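Dirkow is looking for households and small landlords to try out Skodo, a floor-care service in which a robot mops the hard floors of a home using an ordinary flat mop. We are taking sign-ups until the end of April. Places are limited and taking part is free.

## What the service does

Skodo covers one job, mopping hard floors in rooms that people live in. That means going along the side of a bed, up to the front of a washing machine and across the open part of the room. The robot uses a flat mop with a long pole, the same sort you would buy for yourself, so there is no special floor to fit.

Patterned floors are of particular interest to us. Wood-look planks laid in a zigzag have a lot of seams, and on a shiny surface the glare can hide a stain or make a clean patch look dirty. If your floor is like this, please say so on the form.

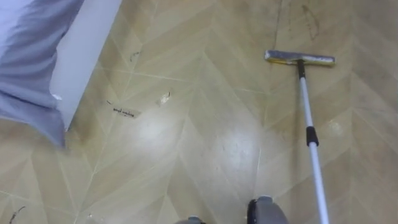
## Who can take part

We would like to hear from you if:

- you rent or own a home with at least one room of vinyl, laminate, tile or sealed wood
- the room has a door wide enough for a wheelchair
- you can be at home for the whole of each visit
- you are 18 or over

Carpeted rooms are not part of this trial, and neither are waxed floors. Pets are fine, but they need to be in another room while the mopping is going on. If you share your home, everyone living there has to agree before we book a visit.

## What happens at a visit

Each home gets 3 visits, usually two weeks apart. A visit takes most of a morning. Two of our staff come along and stay the whole time, and one of them always has the stop button in hand.

We ask you not to clean beforehand. A room with crumbs, bits of paper, hair and the odd wet patch is what we want. Bedding can be left hanging over the side of the bed. Please do pick up anything you would be upset to lose or get damp, such as post, chargers and children's drawings.

Staff will walk round the room with you first and write down any marks or damage already there – scratches, lifted edges, swollen boards. You sign that sheet and keep a copy.

The mopping itself is done in strips, starting at the side of the room furthest from the door. Small rubbish is a weak point. A flat pad tends to push paper scraps along

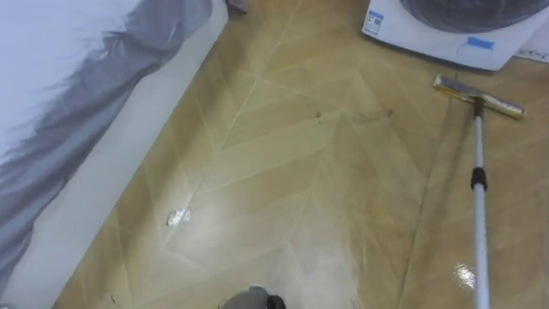 and leave them against the skirting or under the edge of the furniture, so we want your view on whether the room should be swept first as part of the service. At present it is not. Staff will pick up what is left at the end of the visit and dry the floor by hand if it needs it.

After each visit you fill in a short form. It asks how clean the floor looks to you, whether the noise bothered you, and what you would expect to pay. A poor score is as useful to us as a good one.

## What you get

You receive a £11 shopping voucher for each visit, sent by post after your form arrives. Households that complete the trial can also have the service at half price for their first year, should it go on sale. There is no duty to buy anything.

Damage caused during a visit is covered by our insurance. Report it to the staff on the day or by phone afterwards, quoting your trial number.

## Cameras and your information

The robot works by camera, and the recordings include whatever is in the room. They are kept by Dirkow and used to improve Skodo. You can ask for yours to be deleted at any point. Please tell us before the visit about anything that should not be recorded, and we will cover it or leave that part of the room out.

## How to apply

Ask for form 637 at the Dirkow front desk, or ring extension 2047 between 9 am and 4 pm. Jui-lin Liao handles bookings and Emmanuel Mosoti answers questions about floors and access. Landlords with more than one property should speak to Man-lok Fung.
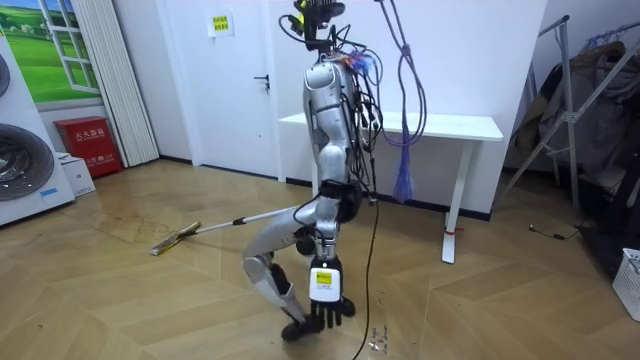
**Category:** Calls for participants / Home services

**Status:** Open until the end of April

**Contact:** Jui-lin Liao, Skodo trial bookings

Applicants will hear from us by letter or phone within two weeks of the closing date. Those not chosen can ask to stay on the list for the next round, which will cover kitchens.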